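# Putting the small room in order

In May we moved the shared things of our office into one small room, and Liesl Koller asked me to make a page of it for the colleagues who work from home. I am not a photographer, so please be patient with me. The page is mostly words for now, and more pictures will follow when the cupboards are done.

**The baskets.** Gion Strebel ordered 2 of them from Guvis. We had a long discussion about plastic boxes, which are cheaper, but a basket can go on a table when visitors come and it still looks nice. Liesl wanted grey. She lost.

**The rule for small things.** If something has no place after 10 days, it goes into a basket. On the last working day of the month we look through it together, and what is not wanted goes home with somebody or to the charity shop.

**Paper.** The old Plutano catalogues are gone, we had nearly 1,000 pages of them. Only the Pratik folders stay, because Gion still needs them for his orders.

**The table.** It stands by the grey wall, with the black chairs behind it.
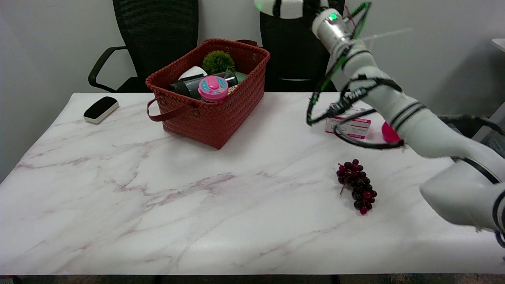 I am fond of the artificial grapes — they are so dark that they look almost black, and every visitor wants to touch them. The little green plant is also artificial, so it needs no water during the holidays. Please put the whiteboard eraser back at the board after your meeting.

Next on the list are the cupboards and the lamp from Mets, which still has no bulb.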